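Flamau cabinet set: README and data card

Last touched 2024-09-23. If you're looking for the real-arm recordings, those live in the Kravchuk folder and have their own card. This one covers the simulated set only.

What's in here

I put this set together because I kept getting the same question from people at Dratell: "can I train on this, and what am I allowed to claim afterward?" So the card is half inventory and half house rules. The rules came out of a long week in June when I reviewed our first batch and threw out a lot more of it than I wanted to (sorry again to everyone who was waiting on it!).

The current release has 3234 episodes. Of those, 866 are held out for testing, and please leave them alone. Another 189 are marked "review" in the index, meaning I watched them and couldn't decide. Use them if you like, but say so when you report your numbers.

Everything is rendered. Each episode is one attempt at a furniture task with a two-finger gripper, stored with the wrist view, joint positions, gripper opening and a short task line in plain English.

Rules for recording

These are the ones I actually check.

Start every episode with the gripper open and clear of the furniture. If your start pose touches a panel, the contact log begins with garbage and I'll bounce it.

Keep the wrist camera mount where it is. I know it's tempting to nudge it when the fingers block your view of a handle, but a moved mount means the calibration file is wrong for that episode and nothing warns you. The fingers are supposed to be in view. Models need to learn where they are.

Don't trim failures. A missed grasp gets success: false and stays in. The old Stutotholm set had all its misses cleaned out and the policies trained on it had no idea what to do after a slip. I spent ages on that one.

Write the task line before you start driving. If you set out to open the left door and bumped the right one open, the task line still says left door, and the episode is a failure. Yes, even if it looked great.

One task per episode. Long ones get split at the point where the gripper lets go.

Rules for materials and lighting

Wood textures get picked at random from the shared pool, and you can't choose your favorite. Some of them are busy, with knots and dark streaks, and that's fine. Please don't swap in a plain one to make edges easier to find. Strips and trim between panels may be a different color from the panels, and they often are.

Shadows stay on. Dark surfaces stay dark. If your contrast is so low that you can't tell the gripper from what's behind it, flag the episode as "dim" and move on; I'd like to have those.

Naming and checks

Folders go flamau_task_seed, all lowercase, no spaces. The seed is the number you launched with and it has to be in there, or I can't replay the thing. Run the check script before uploading. It replays the joint positions and compares the end pose with the one you saved. Anything over the limit in limits.cfg fails. Please don't edit limits.cfg (you know who you are).

What you can and can't claim

You can say your policy was trained and tested in simulation on this set. You can compare against other runs on the same split. You can't call a result "real-world" or "safe around people" from these numbers, and I'd rather you left the word "safe" out altogether. Nothing in this set measures force on a person, stopping distance or anything close to it. If you're heading for a real arm, you need a proper risk assessment for your own cell, and this README isn't one.

Known problems

Seed 973 crashes the renderer on one of my machines and runs fine on the other. Skip it for now.

A few early episodes have the task line in the wrong field. The loader handles it, but if you wrote your own loader, look in "notes" too.

Contact flags sometimes flicker when a finger slides along an edge. I smooth them over five steps in my own runs and haven't decided whether to do it in the release.

Sample view

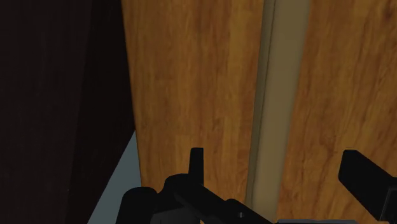

Rendered view: gripper fingers in front of two wood panels and the beige strip between them.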